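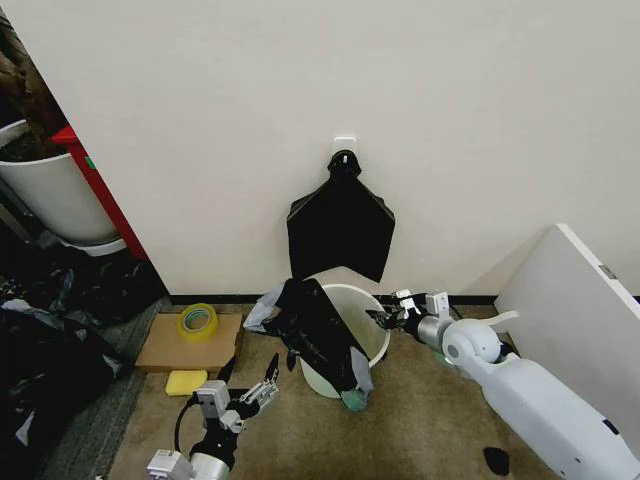 Spare bag on an adhesive wall hook over the bin

Adhesive hook above trash can: how high, and how much weight?

Posted by onness_tenant
I keep a spare black garbage bag knotted on a small adhesive hook directly above a round plastic wastebasket. Painted wall, carpeted floor. Two things I would like to settle before I put up more of these in the other rooms. First, mounting height, so the bag clears the rim when I change the liner. Second, whether the hook will hold a whole bundle of bags instead of one.
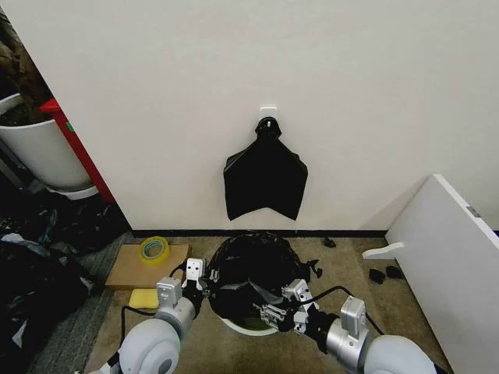 Photo credit: Emilian Surdu

Emilian Surdu
Measure from the rim, not the floor. Hang the bag you intend to use, mark where its lowest point falls, and set the hook so that point stays above the liner when the liner puffs up. Mine is at 65 inches and I would not go lower with a tall bin. Clean the paint with rubbing alcohol, let it dry, press the hook for 60 seconds and leave it unloaded overnight. One bag weighs next to nothing. For a bundle, go by the rating on the hook package and stay at half of it.

zeleke1687
Just use a nail.

pumberg_flat2
A nail is out if the lease forbids holes. Also, tie a loose loop. A tight knot has to be picked apart each time, and pulling down on it loads the adhesive far more than the bag does. Lift the loop off upward.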